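Speaker notes: Running a small choral festival on a small budget
Aarti Kushwaha, Wakstead Town Hall, Jan 30, 2019

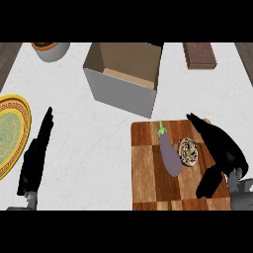
Start with the Nyberg year. We had 430 seats and four choirs, and we sold the hall as if it were one big concert. People came for the choir they knew and went home at the break. The last group sang to their own parents. The year after, we moved to the church hall in Irard, put two choirs in each half and had them sing one piece together before the break. The front desk changed too. In Nyberg it was a bare folding table by the coats. Now it's closer to a kitchen counter at home, white marble with faint gray veins and a potted plant toward the back, somewhere you don't mind standing for a minute. Ours is a borrowed tablecloth and a fern. People stop, they ask about the program, and some of them join the mailing list.

Pause. Ask who has run a box office. Take two hands at most.

Choosing the choirs
Ask for a recording made in a room, with no microphone on the soloist. Ask how many singers will really come on the night. A choir of 40 on paper may be 25 in February. The risers have to be set for the real number, and so does the warm-up room.
Mention the Gikudville group here. They told us early that they had lost their tenors and wanted to sing three-part music. We moved them to the first half and it was the best set of the night.

Time
Each choir gets 20 minutes, including walking on and walking off. Write it in the letter and say it again on the phone. Directors hear "20 minutes of music." Walking on takes longer than anyone thinks if the stairs are on one side only. Irard has one set of stairs. We seat the next choir in the side rows during the set before theirs.

Money
Go slowly here, this is what they asked me to cover.
Hall rental first. Then the piano tuning, which we forgot once. Then printing. We pay each choir the same travel amount wherever they come from. It's a little unfair to Gikudville, who have the longest drive, but it saves a lot of email.
Music licenses: each choir sends its list with composer and publisher. No list, no slot. We have held to that twice.
Don't give free tickets to singers' families. Give singers a lower price and let them buy as many as they want.

The shared piece
Pick something most of them have already sung. Send the same edition to every director, with breaths marked. One rehearsal together, that afternoon, standing in concert order. In Nyberg we had two editions in the room and spent half the rehearsal on page numbers.
(Play the clip if the sound is working. If it isn't, skip to questions.)

Questions likely to come up
Do we audition? No, we listen to the recording and call the director.
Children's choirs? Yes, first half only, so they can go home.
Do we record the concert? Audio only, and every choir gets a copy.

Handout is on the chair by the door. Sign-up sheet for the fall planning meeting is next to it.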